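Heat Retention in Shared Study Rooms After Heating Shutoff
Term Project Report, Building Physics Laboratory
Rutilio Maldonado
22 Dec 2019

1. Purpose

The heating in the Mondberg building shuts off on a timer in the evening, while the study rooms stay open. Students in the north rooms report that they become cold well before closing. This project measured how fast two study rooms lose heat after shutoff and tested whether lined curtains slow the loss enough to be worth buying.

2. Rooms

Room A faces north and has one exterior wall with single-pane windows. Room B faces the inner courtyard and has double-pane windows of a later date. Floor area and ceiling height are the same in both. Each room has a single radiator under the window sill, fed from the same riser. Doors were kept closed during logging except for normal entry and exit.

3. Method

Air temperature was logged at desk height in the center of each room, away from direct drafts. A third logger was placed outdoors on the shaded side of the building. All loggers were set side by side overnight before the first run and their offsets were subtracted from the readings.

Logging ran on 36 evenings in November and the weeks after it. Curtains were hung in Room A for the second half of the period. Evenings on which a window was found open were dropped from the analysis. Occupancy was not controlled. It was taken from the sign-in sheet and used only to flag unusually full evenings.

For each evening, the difference between indoor and outdoor temperature was plotted on a log scale against time since shutoff. The slope of the straight portion gives the time constant of the room. The first 45 minutes were excluded, as the radiator is still giving off stored heat during that time and the curve is not a simple decay.

4. Results

Room A cooled faster than Room B on every evening retained. With the curtains closed, the time constant of Room A increased, but it did not reach that of Room B. The effect was clearest on still nights. On windy nights the difference with and without curtains was within the scatter of the data, which suggests that air leakage around the window sash dominates under those conditions.

Full evenings showed slower cooling in both rooms. This is expected, given the heat output of seated occupants.

5. Sources of Error

The curtain and no-curtain periods fell in different weather. Dividing by the outdoor difference corrects for temperature but does not correct for wind. Leakage was not measured directly. A fan test was planned with the Vernent rig but the rig was not available before the deadline.

6. Recommendation

Seal the window sashes in Room A first, then repeat the logging before any money is spent on curtains. Moving the shutoff time by 2 hours would also solve the comfort problem, at a fuel cost that this project did not estimate.

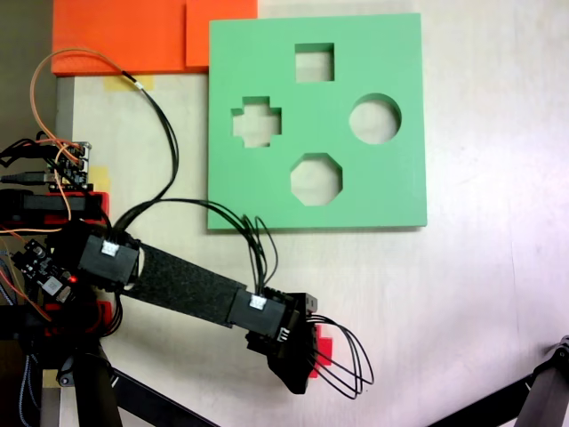 Figure 1. Green board with cut-out shapes and orange blocks on a white tabletop.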